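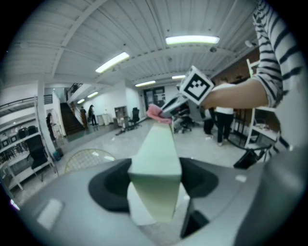 # mindis-laundry-words

Hi! So this is a list of words people use for household chores, mostly laundry, and how those words change from one town to the next. I started it because my family says "the airing" for clothes that are dry but not quite put-away dry, and my roommate had never heard it in her life. I got a bit carried away after that.

Last updated 2/16/17.

## What's in here

- `words.csv` — 832 entries, one per line
- `places.csv` — the 84 places people told me they grew up in
- `notes.txt` — my ramblings, read at your own risk

Each entry has the word, what it means, the place, and how sure I am (`sure`, `maybe`, `huh`). Please don't skip the last column! Almost 6 percent of the list is `huh`, and a lot of that is Jimimcombe, where I only had one family to ask and they argued with each other the whole time.

## Where it came from

I left a paper form at the Brernance laundromat in July and typed up whatever came back. The rest is from emails. Handwriting was a problem, so if you see "flumping" and "plumping" both listed for shaking out a pillowcase, one of them is probably me misreading somebody. I kept both.

## Stuff to know before you use it

Spelling is however the person wrote it. I did fix the place names, except Taşdemir, which needs the ş, so open the files as UTF-8 or you'll get garbage (Excel, I'm looking at you).

There are 2 columns called `note`. Yes, I know. The first is theirs and the second is mine, and I'll rename them once I've fixed the script that reads them.

Ages are missing for most people. I only added that question on the second batch of forms.

## Adding words

Open an issue with the word, the meaning and where you learned it. Words for the pile of clothes on the chair are very welcome, I can't get enough of those.

## License

CC0, go wild.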